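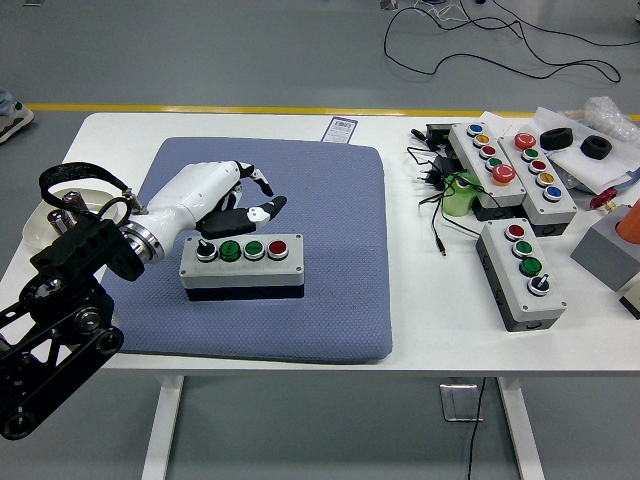
Home News Programs Get involved Past projects Contact

Call for participants: the Brennan Kitchen Memory Project

Reading time: 6 minutes

Do you still cook something the way your grandmother did, or your neighbour, or the lady who ran the canteen at your first job? Have you got a biscuit tin stuffed with cuttings, or an exercise book with butter on half the pages, or just a very firm opinion on how a dumpling ought to be made? If so, we would dearly love to hear from you.

The Cindard Community History Centre is looking for 19 people from Brennan and the farms and small settlements nearby to take part in a year of recorded conversations, cooking afternoons and recipe copying. What we gather will go into the Centre's open collection, and a good part of it will end up in a printed book that every participant receives. We have wanted to do this for a long while, and now that the funding is in place we are very keen to get on with it.

What it's all about

Brennan has never been a town with one sort of food. There were the railway families, and the orchard pickers who came for a season and stayed, and the people who arrived with a suitcase and a cousin's address and worked out how to make their own bread from what the general store had in. Some of that cooking got written down. Most of it lives in people's hands and in arguments over the sink, and it tends to go missing when a house is sold or a kitchen is cleared out.

The Centre already looks after a fair pile of church and school cookbooks, and they're wonderful, but they only tell part of the story. They are heavy on sponge cakes and very light on weeknight dinners. We'd like to know what people ate when the money was short, what went in the lunch tin, what was cooked for a new baby or a funeral, and what you were made to finish before you could leave the table. We're just as interested in the flops as the prize winners (one of our earlier interviews, on the flood years, wandered off into a long and very funny account of a Christmas pudding, and it is still the most borrowed recording we have).

Who we're looking for

You don't need to be a good cook. You don't need to have been born here either, and we'd particularly like to hear from people who have moved to the district in the past few years. We are hoping for a real mix of ages and backgrounds. You can take part if you:

- are 18 or older
- live in Brennan or the surrounding district, or lived here for a good stretch of your life
- have at least one dish, habit or food story you're happy to share
- can spare two sessions between February and October

Younger family members are very welcome to come along with a participant, and so are friends, carers and interpreters. If English isn't the language you cook in, please tell us in your application and we'll do our best to find someone who can sit in. You're also welcome to apply as a pair. Sisters, old workmates and long-married couples make marvellous interviews, mostly for the bits where they disagree.

What you'd be doing

Session one is a recorded conversation, with one of our interviewers and a pot of tea. It can be at your place or at the Centre, whichever you'd find easier. It usually lasts as long as it lasts, though we do book out a whole morning so you won't be hurried. Bring along anything that helps you remember – a photo, a rolling pin, a handwritten card, a jar with the label still on it.

Session two is a cooking afternoon in the community kitchen on Flandar Street. You'll make your dish at your own pace while one of us writes it down properly, with real measurements if we can possibly get them out of you. A handful, a slosh and "until it looks right" will all be recorded too, in your own words. We buy the ingredients. You can cook for a few people or for a crowd, and whoever is in the building that day will be glad to help you eat it.

Between the two sessions we may ask to borrow recipe books or loose papers for copying. They'll be copied at the Centre and returned to you by hand, and you'll get a clean copy of everything for yourself.

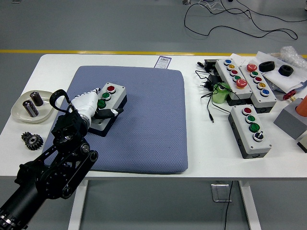 What you'll receive

Each participant is paid $800, in two equal parts, one after each session. Pairs who apply together receive one payment between them for the recorded conversation and a full second payment each if they both cook. We can also cover a taxi or fuel if you're coming in from out of town, and we'd ask you to keep the receipt.

You'll be given a copy of your full recording and a typed transcript, and you will have plenty of time to read it over and take out anything you'd sooner keep in the family. Nothing goes into the collection until you've signed it off. You also keep all the rights to your own recipes, and we only ask permission to print and share them. If there's a secret ingredient, and you'd like it to stay a secret, we'll write "and one other thing" and leave it at that.

The book will be printed in a run of 1,000, with copies going to the local schools, the hospital waiting rooms and the library branches. There'll be a lunch when it comes out, naturally.

Getting here and getting around

The Centre and the Flandar Street kitchen are both on the ground floor with level entry. There's an accessible toilet at each, and the kitchen has one bench at seated height. Street parking is free after midday. The Suko bus stops a short walk from the front door, though it doesn't run very often, so do check the timetable before you set out.

The kitchen handles nuts, gluten, dairy and shellfish at different times. If you have a serious allergy, let us know early and we'll arrange your session for the first booking after a full clean. Halal and kosher cooks are welcome to bring their own pots and knives, and we have a separate fridge shelf set aside.

How to apply

We've tried to keep this simple. Send us a letter, an email or a recorded message (five minutes at the very most, please, as we listen to every one) and tell us:

1. your name and the best way to reach you
2. your connection to Brennan
3. the dish or story you have in mind, and who you learned it from
4. whether you'd like your conversation at home or at the Centre
5. anything we should know to make the day comfortable for you

You don't need to send the recipe itself, and spelling doesn't matter one bit. If you'd like a hand filling anything in, drop by the front desk on any weekday morning and somebody will sit down with you.

Applications opened on December 6, 2025 and will stay open until the end of January. We'll reply to everyone, whether or not we have a place for you. If we end up with more people than places, we'll choose with an eye to getting the widest spread of kitchens we can, and we'll hang on to the other names (with your say-so) in case there's a second round.

A few things people have asked

Can I apply on behalf of my mum? Yes, so long as she knows and is happy about it. We'll want to have a quick chat with her ourselves before we go any further.

Will I be filmed? Only sound is recorded in session one. On the cooking afternoon we'd like to take some photographs of the food and your hands, and you can say no to that.

My recipe came off the back of a packet. Does that count? It certainly does. Half the district grew up on packet recipes, and we'd love to know what you changed.

What if I get tired, or change my mind? Then we stop, have a cuppa and work out another day, or no day at all. You'll still be paid for any session you've started.

Cindard Community History Centre, Brennan | Contact us | © Cindard Community History Centre | Back to top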